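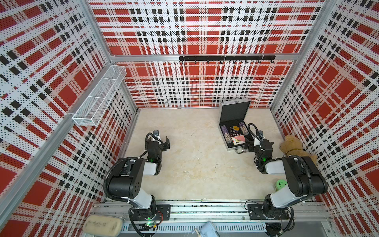
Cold again, and the back entry is still not finished. I took the last of the old shelf off the wall before breakfast and filled the screw holes, then stood there with coffee trying to decide what goes up in its place. My first idea was a closed cabinet, but wet coats in a closed cabinet smell by February. A plain bar across the wall with a row of black hooks hanging under it would do the job, and a long wire basket with compartments, hung off to the side, would take the gloves and the dog's leash. I would not put either one against red, white and black plaid in a space as narrow as mine. The wall stays cream, or whatever the half can in the basement turns out to be when I get the lid off.

2020-01-04. I have been in the house on the Voltmont road long enough now that I should stop calling it the new house. The entry was the one room I left alone when I moved in. It has a door to the yard, a door to the kitchen, one small window and a floor that slopes toward the yard. Everything wet, muddy or broken gets left there.

Drove to Chidiac for paint rollers and anchors. They had the anchors but only the big rollers, so I bought a brush. The boot trays were marked down and I took 2. I also looked at floor tile and put it back. Tile would mean leveling the floor first, and leveling the floor would mean taking off the kitchen door and trimming it, and then I would be into April with no back entry at all. A rubber mat will do. I measured for one when I got home and wrote the numbers on the inside of the fuse box door, where I will probably find them.

The heater was making the knocking sound when I came in. It is the old Mullex that came with the house. I bled the radiator in the entry and got a good deal of air and a cup of brown water. The knocking quit for lunch and started again after. The manual says to check the pressure and gives a page to see for the rest, and that page is missing. I will give it until the end of the week.

Sanded the filler in the afternoon. Two of the holes had sunk and needed a second coat, so no paint today. I washed the baseboards instead. They are a lighter color than I thought.

Found behind the old shelf: one clothespin, a key that fits nothing, a Teruvard bus schedule so faded I couldn't read the times, and a receipt for $310 with the name of the store torn off. I kept the key and threw out the rest. I wonder what somebody spent $310 on. Maybe the shelf, though it wasn't much of a shelf.

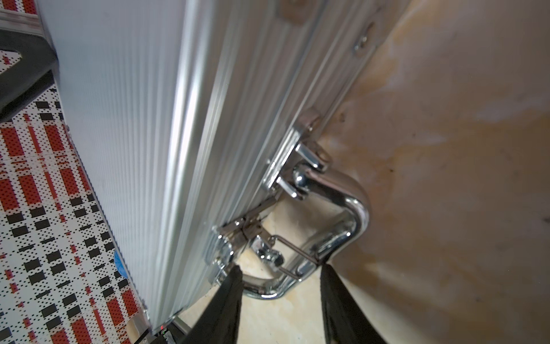
Notebook 5, page 10

After supper I put the second coat on the holes and swept. The sander, the putty knives and the leftover screws went down to the basement in a cardboard box, and the bottom of the box gave out on the stairs. Screws everywhere. I have been putting off buying a proper case for years because the decent ones cost more than the tools I would keep in them. I would like ribbed aluminum with a thick handle, one I can get my whole hand around with a glove on. For now the screws are in a coffee can.

Snow started while I was picking them up. Not much of it, enough to cover the step. The dog went out, came back in and shook herself on the clean baseboards.

Left to do in the entry: sand again, wipe down the walls, one coat if the old paint is any good and two if it isn't. Find the studs. Put the hooks up low enough that I don't have to reach over the boots, but high enough that the long coat clears the trays. I held the coat against the wall and made a pencil mark. Then I put it back on the kitchen chair with all the others.

Chili again tomorrow, there is plenty. Call about the heater if it knocks in the night. The oil delivery slip is on the refrigerator and I still have to mail the check.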